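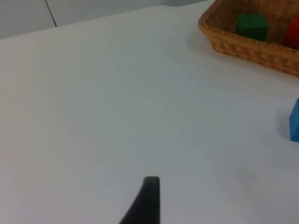
Zwei Stunden Amtsgericht, Saal 5

So. Kurz, muss gleich los. Wollte das aber noch aufschreiben, bevor ich die Hälfte vergesse.

War heute Zuschauer im Gericht. Zum ersten Mal überhaupt. Kann jeder machen, einfach reingehen, Tasche aufs Band, Ausweis zeigen, fertig. Keine Anmeldung. Hatte ich mir viel komplizierter vorgestellt. Der Wachtmeister wollte nur wissen, ob ich Zeuge bin. Nein. Dann hinten hinsetzen bitte, Handy aus.

Verhandelt wurde eine Fahrradsache. Ein Mann, Mitte vierzig, hat im April aus dem Keller eines Mietshauses ein Rad geholt, das ihm nicht gehörte. Verkauft hat er es noch am selben Abend. Für 129 Euro! Die Besitzerin hatte es gebraucht gekauft, hing aber dran, war das Rad von ihrer ersten eigenen Wohnung. Saß als Zeugin da und hat die ganze Zeit am Riemen ihrer Tasche gezupft.

Er hat alles zugegeben. Gleich am Anfang. Kellertür stand offen, Schloss hing nur so drüber, Miete war fällig. Keine Ausreden, bisschen leise, die Richterin musste zweimal nachfragen. Vorstrafen: ja, mehrere, alle klein. Schwarzfahren, einmal Ladendiebstahl. Das wird dann alles vorgelesen, Eintrag für Eintrag, und man sitzt da hinten und schaut auf seine Schuhe.
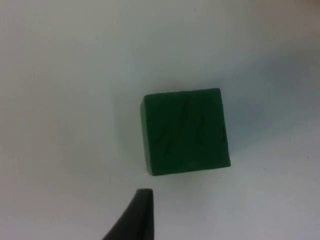 von Máté Gál
1. August 2020, abgelegt unter: Alltag, Recht und so

Was mich überrascht hat, wie schnell das geht. Kein Hammer übrigens. Gibt es in Deutschland nicht, wusste ich, hab trotzdem drauf gewartet. Die Staatsanwältin hatte einen Stapel Akten neben sich, bestimmt noch der ganze restliche Tag, und hat ihr Plädoyer gehalten ohne einmal hochzusehen. Geldstrafe, meinte sie, sei bei ihm langsam ausgereizt. Zwei Monate auf Bewährung wollte sie haben.

Der Verteidiger war besser, als ich dachte. Hat vom neuen Job erzählt, Lager bei Cluvar, seit ein paar Wochen, Arbeitsvertrag lag dabei. Und dass sein Mandant der Frau schon geschrieben und das Geld angeboten hat. Die Frau hat genickt. War ihr sichtlich unangenehm, dass jetzt alle zu ihr rübergeschaut haben.

Dann Pause. Alle raus auf den Flur. Kaffeeautomat kaputt, natürlich. Der Angeklagte stand am Fenster, zwei Meter von mir weg, und ich wusste nicht wohin mit mir. Grüßt man da? Hab gegrüßt. Er auch.

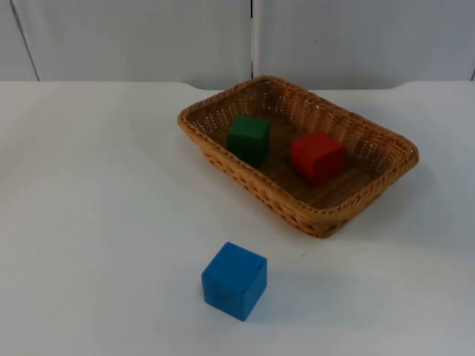 Das Urteil

Geldstrafe. Also doch noch mal. 90 wären zu viel gewesen für den Verteidiger, die genaue Zahl der Tagessätze hab ich ehrlich gesagt nicht richtig mitbekommen, hinten hört man schlecht und draußen hat einer Laub geblasen (im Sommer!!). Raten darf er zahlen. Den Erlös vom Rad muss er auch rausrücken, Einziehung heißt das, und zwar zusätzlich. Die Richterin hat ihm dann noch was gesagt, ohne Paragrafen, ganz normal: Sie wolle ihn hier nicht mehr sehen, und beim nächsten Mal werde sie nicht lange überlegen. Er hat "jawohl" gesagt. Wie beim Bund.

Das Rad ist übrigens weg. Käufer unbekannt. Darüber wurde vielleicht einen Satz lang geredet. Fand ich komisch, so als Laie. Um das Rad gings ja eigentlich.

Auf der Heimfahrt die ganze Zeit überlegt, ob ich das zu milde finde. Im ersten Moment schon. Dann wieder nicht. Wenn er den Job verliert, hat die Frau von ihrem Geld genau gar nichts, und er steht wieder in irgendeinem Keller. Andererseits, wie oft sagt man jemandem "letztes Mal"? Keine Ahnung. Bin kein Jurist, hab ja nichtmal die Abkürzungen an der Tür verstanden.

Am Schwarzen Brett hing der Plan für die nächste Woche, da ist einiges dabei. Betrug, Fahren ohne Führerschein, eine Beleidigung im Kleingartenverein. Zu der Beleidigung geh ich glaub ich hin, falls ich frei kriege. Und mein eigenes Rad steht ab heute mit zwei Schlössern unten, das zweite hab ich gleich auf dem Rückweg gekauft. War teuer genug.
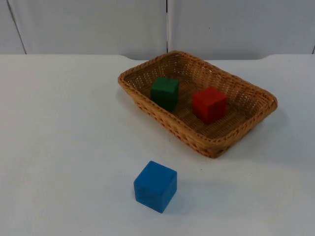 Rhydian Hughes
Bei mir war es letztes Jahr genau so ein Keller, aber die Sache wurde nach ein paar Wochen eingestellt, Täter nicht zu ermitteln. Ein Brief, fertig. Insofern hat die Frau fast noch Glück gehabt, dass überhaupt jemand auf der Anklagebank saß. Und schreib dir die Rahmennummer auf, die wollte die Polizei von mir als erstes haben und ich hatte sie nicht.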